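Grablaternen und Grabschmuck richtig reinigen

Wachsreste in der Laterne mit dem Kunststoffspachtel abheben, nie mit Metall. Ruß am Glas löst eine Mischung aus 500 ml Wasser und 50 ml Essig. Granit und Marmor dabei abdecken -- Säure greift kalkhaltigen Stein an. Scharniere im Oktober vor dem ersten Frost leicht ölen.

Kleinteile für die Grabpflege in einer verschließbaren Box aufbewahren.

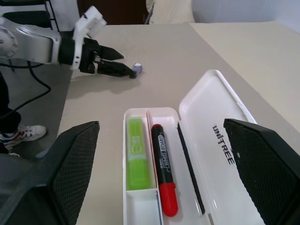
Weitere Tipps
- Inschriften nachfärben
- Trauerkarten lichtgeschützt lagern
- Steckvasen winterfest machen

Drulto Haushaltstipps | Kontakt | Nach oben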